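Project report, Fanni Illés and Colton Hawthorne, 14/02/2025

For our home skills project we wanted to learn how a plain T-shirt ends up as a tidy bundle, and we had (I'll admit it) a lovely time arguing over sleeves! Marleny Inga lent us her notes, and we tried up to 8 ways of folding before settling on 2 for the write-up.

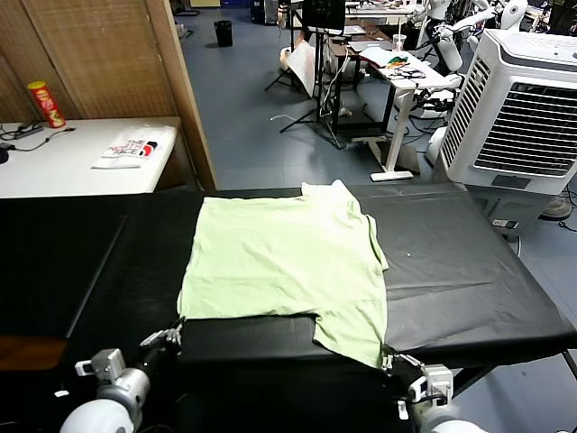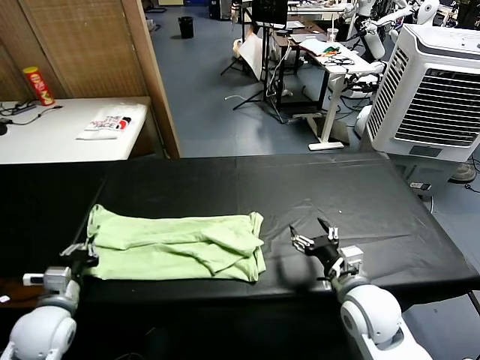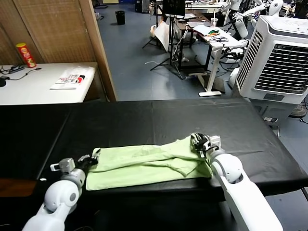 The light green shirt, on the black table.

Our favorite method starts with smoothing, which Colton always wants to hurry and I never do. Even spread out flat, as in the first picture, the shirt still has light wrinkles across the torso, so we would add one more slow pass of the hands there before making any fold at all. In March we'd like to try the same thing with towels.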